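Lost Property, Kept in Order: A Conversation at the Prenside Depot

27 Sep 2020

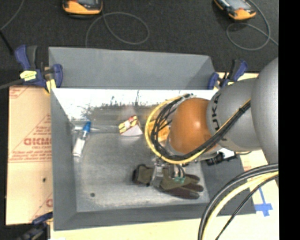 Milovan Stojanović would prefer that people label their work gloves. A name inside the cuff, he said, would return most of them to their owners within a day.

Stojanović has supervised the lost property room at Prenside since March. The room serves the Granden workshops and the Makori loading hall, and last year it received 600 articles of work clothing. Gloves accounted for 400 of them. "People put one down to use a phone or sign a form," he said. "They go home with the other in a pocket."

Single gloves are entered in a register by color, size and hand, then held for 3 months. Pairs are kept on a separate shelf. Of the gloves handed in last year, 151 were claimed, a figure he considers low. "Staff assume a glove is not worth asking for. A good lined pair is expensive, and we would much sooner give it back."

Condition is also recorded. Dark patches on the palm or fingers do not disqualify a glove from being kept, although a split seam does. Unclaimed gloves that pass inspection are offered to the training shop at Zalberg, where odd ones are matched by size. The colors seldom agree. "The trainees do not mind," Stojanović said.

Claims may be made at the counter during the first shift. No form is required for gloves, but claimants are asked to bring the remaining one.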